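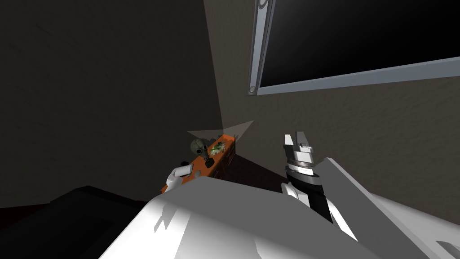
Building a Two-Arm Robot in a Shared Workshop
Handout 4: Moving from the simulator to the bench

Read this before the Friday session. It covers the model files, the two arms, the first reach tests and the order in which power goes on. Handout 3 (mounting the Harketti arms to the shoulder plate) should be finished by now. If your shoulder plate still rocks when you lean on it, go back and shim it before doing anything below.

1. What you should have

A Harketti arm kit, left and right, with the base bolts torqued and marked with paint pen. A Jultov gripper for each wrist. A power supply with a fused output and a stop button within reach of where you stand, not where the robot stands. A laptop with Ukent installed and the course model loaded.

The course model is in the shared folder at the Rahman workshop. Copy it to your own machine and work from the copy. In October we lost an evening to two groups saving over the same file.

2. Checking the model against your build

The model in Ukent has the arm links at kit length. Many of you have made your own torso from whatever sheet stock was on the rack, so your shoulders are probably wider or narrower than the model's. Measure from the center of one shoulder bolt circle to the center of the other and enter that number in the torso settings. Do the same for shoulder height above the floor.

Then check joint zero. Put the real arm against its mechanical stop, one joint at a time, and read the encoder. Each joint has 2,202 counts from stop to stop on the workshop's encoder boards. If you read fewer, something is touching before the stop, most often a cable tie on the inside of the elbow. Cut the tie and route the cable on the outside.

Write your zero values on masking tape and stick it to the torso. Put them in the settings file too. People lose the file and people lose the tape, but seldom in the same week.

3. Planning a reach

A reach has a start pose, an approach pose and a contact pose. The approach pose is the important one. It should be 100 mm back from the contact pose, along the direction the fingers will travel. From there the arm moves in a straight line at low speed. Everything before the approach pose can be faster and can follow any path that stays clear of the torso and the furniture.

Plan one arm at a time. While one arm moves, the other should be parked in a pose you have already tested. Record the parked pose by name in your script. Do not leave it as "wherever it was last."

Things that go wrong at this stage:

The elbow swings through the torso because the planner was given the old shoulder width.
The wrist takes the long way round and winds up the gripper cable.
The contact pose is correct but the approach pose is inside the shelf.

Run the reach in Ukent with collision checking on. Then run it again with the speed slider at its lowest setting and watch the elbow, not the fingers.
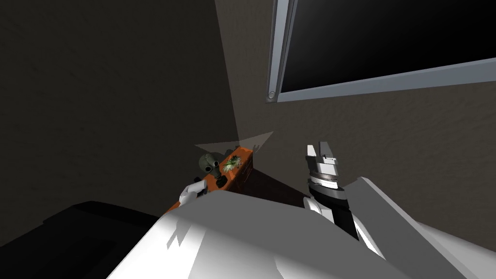
Choosing where to look from matters as much as choosing the path. A camera at head height gives a good view of the work area but the robot's own body gets in the way of it. With the torso filling the bottom of the picture, the left arm shows only at its gripper, up against the near edge of the orange object, and you could not tell from this view what its elbow is doing. The right arm is easier to judge: the wrist and black forearm are in plain sight, with the fingers slightly open and pointing up. For any reach where the elbow drops behind the torso, add a second view from the side and check both before you approve the path.

Leave some clutter in the test room when you plan. A plant, a gas mask or anything else with an awkward outline is more useful than a bare block, provided it is in the model as a collision shape. Ukent will happily draw an object that the planner knows nothing about. Open the collision layer and look for the outline. If an object has no outline, the arm will go straight through it in the simulator and straight into it on the bench.

4. Lighting

Set the room light in the model close to the light in your own space. The Rahman workshop has a dim end near the paint cabinet and several groups work there in the evening. A marker that reads well under full light can drop out in shadow. Run your detection script with the light turned down, and note the level at which it starts to miss.

Watch for shadow edges on flat surfaces. A hard edge of light across a wall can be picked up as the edge of a shelf. If your script does this, limit the search area to the part of the room where the work is.

5. Gripper setup

The Jultov grippers ship with the closing current set too high for our purposes. Set it to 300 mA for the first tests. At this setting the fingers will hold a foam block and will stall against a hand without hurting it. Raise it later if you need to, in small steps, and write each change down.

Open the fingers fully before you switch off. If they are left closed on something, the controller takes that position as closed at the next start, and the opening range comes out short. The fix is to run the homing routine with nothing between the fingers.

Check the finger screws every session. They work loose. Thread locker is in the drawer under the drill press; use the removable kind.

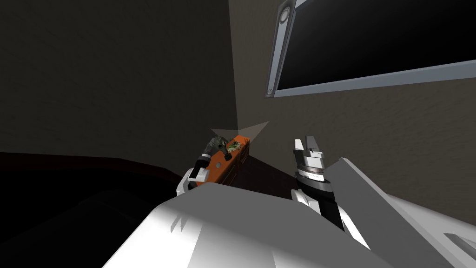

Can we test both arms moving at the same time this week?

Wait until each arm has done its own reach 6 times in a row without a stop or a correction. After that you can run them together at low speed, with one person on the stop button and doing nothing else. Two arms share the space in front of the torso, and the planner only knows this if both are loaded in the same planning group. Check that setting first.

6. Power-up order

Clear the area the arms can reach. Tools go back on the wall, not on the base plate.
Press the stop button in.
Switch on the supply and confirm the voltage on the meter.
Connect the laptop and read the joint positions. Compare them with the tape.
Release the stop button.
Move one joint a few degrees with the manual control and confirm that it goes the right way.
Repeat for every joint on that arm, then do the other arm.

If a joint goes the wrong way, press stop and change the sign in the settings file. Do not swap motor wires. We had a group fix the same joint both ways and end up where they started.

Power-down is the same list backward, with the arms lowered to rest first. The Harketti shoulder joints have no brake, so an arm left raised will drop when the supply goes off.

7. To bring on Friday

Your shoulder width and height measurements.
The zero values for both arms.
A saved Ukent run of one reach with each arm, collision checking on.
A note of anything that stalled, slipped or made a noise you did not expect.

Groups building at home can bring the laptop only. Groups with space on the Rahman shelves should have the robot on the floor, leveled and unplugged, before the session begins. Foam blocks will be on the bench by the door. Please return them to the bin afterward, including the ones with bite marks from the grippers, as those are still good for stall tests.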